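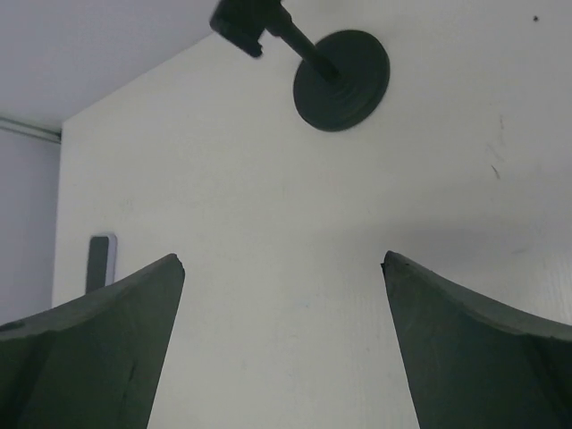 Carbon offsets at the checkout: what does the extra dollar buy?

2024-01-15

A reader wrote in after our last issue to ask whether she should keep ticking the "make my order climate neutral" box when she shops online. She has ticked it on every order since August and would like to feel good about it. I would like her to feel good about it too, so I spent a few evenings reading the small print. I came away grumpier than I went in.

The box in question belongs to a service called Flilix, which a growing number of small online stores have bolted onto their payment pages. You add a little to your total, the store passes it along, and a green leaf shows up on your receipt. The store gets to say its shipping is neutral. You get the leaf.

What happens to the money in between is harder to follow. Flilix says it goes to "a balanced portfolio of verified projects." I asked for the list. The first reply thanked me for caring about the planet. The second sent me to a web page I had already read. The third, to be fair to them, had an attachment with the names of the projects and one line on each. Two were tree planting, one was cookstoves, and the biggest by far was a forest called Pastden that, as far as I can tell, was never about to be cut down.

Why standing forests make me nervous

The idea behind a protection credit is that somebody was going to clear the land, you paid them to stop, and the carbon stayed in the trees. That can be true. It can also be a story told about land that was too steep, too wet or too far from a road for anyone to bother with. The whole value of the credit hangs on a guess about a future that didn't happen, and the person making the guess is usually paid by the person selling the credit.

The Pastden summary says the project covers 971 acres. It says the threat was "regional development pressure." I could not find a permit, a buyer or a plan for a single one of those acres. Maybe there was one and it isn't public. If so, I'd want to see it before calling my new socks neutral.

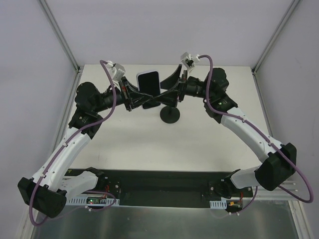
Then there is the matter of how long. A ton of carbon from a delivery truck is up there for far longer than most of us will be around to check. Pastden's owners have promised to leave the trees alone for 50 years, and the paperwork is vague on what happens if there's a fire in year six. There is a "buffer pool," meaning some credits are held back in case of trouble. How many? The summary doesn't say. I asked that as well and am still waiting.

The price tells you something

I placed a test order with Yoon, a store I like and have bought from before (their dish brushes last forever). The box added 35 cents to an order that came in two parcels from opposite ends of the country. Thirty-five cents to cancel out two trips, the packaging and, according to the pop-up, "the footprint of your items." It's a very cheap way to clear a conscience. I'd believe it more if it stung a bit.

I did email Yoon, and they were decent about it. They said they don't choose the projects and had signed up because customers kept asking what they were doing about shipping. I believe them. They also said that grouping orders into one parcel would cut more emissions, but that shoppers complain when things take longer. I believe that too, having complained myself.

Is anyone doing it better?

A little, perhaps. Brirno sells refills for soap and laundry powder and dropped its offset box last year. It now has a slower shipping option instead, where your order waits until there are enough others going your way. Its site says 275 customers in its first month picked the slow option and 332 in the second. Small numbers, and they come from the company, so treat them with the same suspicion you'd bring to the leaf. At least I can understand what is being claimed: fewer trips. I can't check it, but I know what I would be checking.

I'd still like to know whether those trucks leave any fuller than before. Brirno doesn't publish that.

So, the box

My answer to our reader is that I've stopped ticking it. The money is hers, and some of it may well be paying for cookstoves that do a family some good. If she wants to give to a cookstove project, though, she can find one that publishes its accounts and give to it directly, and more of each dollar should get there.

If you keep ticking, ask the store three things. Which projects does the money go to? How much of it is left after fees? Who checked, and who paid them to check? If the reply thanks you for caring, write back and ask again.

And pick the slow shipping if it's offered. I've had a box of dishwasher powder on its way to me for nine days now, and we are washing up by hand.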